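Foro Casa y Reforma > Cocinas > Encimeras
Tema: ¿Mármol en la cocina, sí o no? El comercial me dice que "con el tratamiento no se mancha"

lagartija_sur
Registrado: junio
Mensajes: 8

Buenas. Estamos cambiando la cocina entera y me he encaprichado del mármol. He pedido presupuesto en dos sitios. En Tenport me sale la encimera por 1656 euros, colocada, con el hueco del fregadero y el canto pulido. Hasta ahí bien. Lo que me chirría es que el comercial me asegura que con un sellador de la marca Ovier que ponen ellos "no se mancha ni con limón". Y el sellador va aparte, 325 euros más. ¿Alguien lo tiene puesto? No me fío mucho, la verdad.

pacoteja
Mensajes: 1204

Pues haces bien en no fiarte. El limón no mancha el mármol, se lo come. Son dos cosas distintas y los vendedores las mezclan siempre que les conviene. El sellador tapa el poro y te da un rato para limpiar el vino o el aceite. El ácido ataca la piedra misma y te deja un cerco mate que no sale con nada que no sea volver a pulir. Pídele que te ponga por escrito lo del limón y verás qué cara se le queda.

Nublada74
Mensajes: 311

Yo tengo mármol desde hace 20 años y no me arrepiento. Tiene cercos, sí, y una mancha de remolacha que ya es de la familia. Pero es fresco para la masa, es bonito y envejece. Si quieres que esté igual que el primer día, entonces mejor otra cosa.

pacoteja
Mensajes: 1205

Nublada, con todo el cariño, "envejece" es lo que decimos los que ya lo hemos pagado.

Nublada74
Mensajes: 312

Jajaja, puede ser. Pero el cuarzo del piso de mi hermana tiene una quemadura de sartén al lado de la placa y eso no envejece, eso es una quemadura.

grifo_monomando
Mensajes: 97

Me meto porque he pasado por lo mismo. A mí el de MacLeish me vino con una muestra ya tratada, le echó agua delante de mí, se quedaron las gotitas arriba y ya está, demostración hecha. Claro, agua. Me llevé la muestra a casa, le puse vinagre toda la noche y por la mañana tenía un redondel blanco precioso. Cuando se lo enseñé me dijo que "nadie deja vinagre toda la noche". Se ve que no conoce a mis hijos.

A mí el tipo de superficie que me gustaba era el mármol con veta. 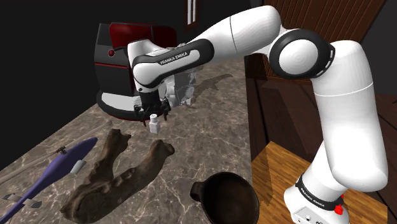 Encimera de mármol. Es un render, no una foto.

Al final me fui al granito. Menos glamour, pero le planto la cafetera encima y no pienso más en ello.

lagartija_sur
Mensajes: 9

Gracias, grifo. Lo del render me ha hecho pensar, porque en las dos tiendas me han enseñado casi todo en pantalla. De cocinas terminadas y usadas, cero. ¿Es normal?

pacoteja
Mensajes: 1206

Normalísimo. En un render no se desayuna. Exige ver la tabla entera en el almacén, la tuya, y que te la marquen. La veta cambia muchísimo de una a otra y luego vienen los disgustos. Y pregunta dónde va la junta si la cocina hace esquina.

Wondham_fan
Mensajes: 42

No estoy de acuerdo con tanto pesimismo. Yo compré en Wondham, con acabado apomazado en vez de pulido, y los cercos casi no se notan. El problema es que todo el mundo lo quiere brillante. Y el sellador me lo dieron incluido en el precio, así que 325 por eso me parece un abuso. Se aplica con un trapo, leñe.

grifo_monomando
Mensajes: 98

Con ese nick igual no eres el más imparcial, compañero.

Wondham_fan
Mensajes: 43

El nick me lo puse después de comprar, no antes. No trabajo para nadie. Si me hubieran dejado tirado me llamaría de otra manera.

Nublada74
Mensajes: 313

En lo del apomazado tiene razón. El mío es pulido y a contraluz se le ve todo. Ahora bien, al apomazado la grasa se le agarra más, que eso también hay que decirlo.

lagartija_sur
Mensajes: 10

Vale, actualizo. He llamado a Tenport y he pedido por escrito la garantía frente a ácidos. Me han mandado un PDF donde pone que el tratamiento "retrasa la absorción de líquidos" y que quedan excluidos, leo literal, "cítricos, vinagre y productos de limpieza agresivos". O sea, lo que os dijo pacoteja. También han bajado el sellador a la mitad sin que yo dijera nada del precio, cosa que todavía me da menos confianza.

De momento les he pedido una muestra sin tratar y otra tratada. Este fin de semana les pongo limón, café y tomate frito y os cuento.

pacoteja
Mensajes: 1207

Ponles también cúrcuma, si tienes. Y hazlo en las dos a la vez y con el mismo tiempo, que si no luego te dirán que la prueba no vale.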